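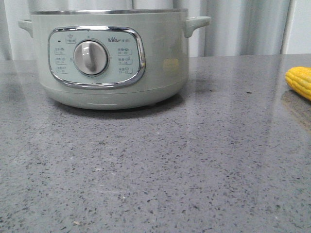

Steamer notes, part 2: the dial

Part 1 covered where the Bear steamer lives on the counter and why it lost its place next to the toaster. Several of you asked about the control panel, so I spent Sunday on that.

There is one rotary knob with a vertical ridge that doubles as the pointer. Six programs are printed around it, three on each side, in Chinese, each with a small icon and a range of minutes. There is no display. Thảo Cao translated the labels for me over the phone and I wrote them on a card, now taped inside the cupboard door.

The ranges are wide. My method is to start at the low end, check, and add five minutes at a time. Corn on the cob needs 20 minutes in my kitchen if it goes in at room temperature. From the fridge it needs more, and I have not settled on a figure.
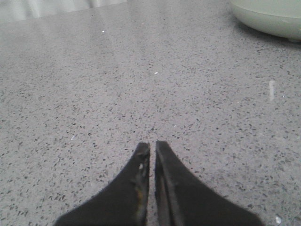 Water matters more than the dial setting. I fill by weight: 439 grams, measured on the Grerkholm scale, covers a full corn run with some left over. Rawiri Ngata fills his by eye and has run it dry twice. Hard water leaves a white ring after 9 or so uses, and citric acid takes it off.

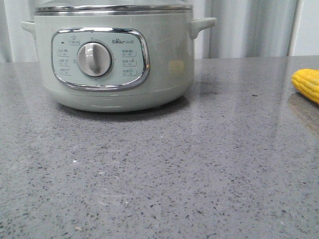
Counter placement

The body narrows toward the base, so it takes up less counter than the handles suggest. Measure across the handles. I also keep it out from under the wall cabinets, after the underside of one started to swell. The cabinets are Clasia, bought used, and replacement panels are 71 dollars each before shipping.

The stainless rim shows every drip. I wipe it with a dry cloth once it has cooled.
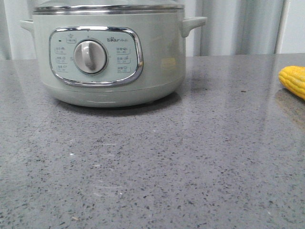
The chrome trim around the panel gets the same cloth. Keep spray cleaner off the printed labels. Kiri Bright used one on her rice cooker and the lettering went in a month.

Still to test: frozen dumplings, whole sweet potatoes, and whether a second tier slows the bottom one down. Trudy Ruddock says it does. I will run both with a probe thermometer and post the numbers.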